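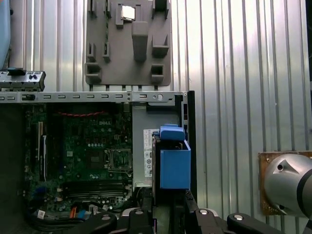

Kimine is the data set of our computer dismantling bench at Metby. It has 1,914 recorded runs from 44 used desktop machines. Most came from one office clearance, so the DELL name on the green motherboard repeats often, and you should not expect much variety of case.

Contents
One folder for each run, with wrist and bench views, joint values and an operator note.

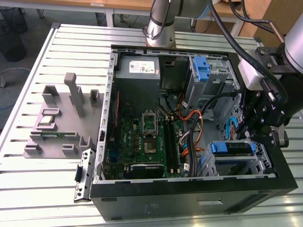
Bench view: case open, parts tray on the left.

What changed for the staff
Before April, 5 people opened cases by hand all day. Now they supervise, write notes and take over when a cable is in the way – this is still frequent.
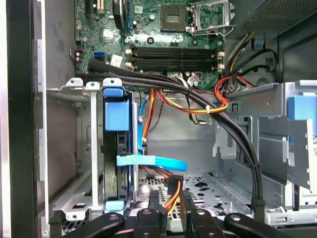
Known limits
Cable bundles near the drive bays are hard to label. In 600 runs the note field is short or empty. Workers on the Lewis shift asked that no speed per person is computed from the files, 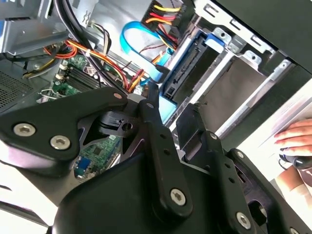 and the licence forbids it also for other users.

Contact: Endang Oei, Drukau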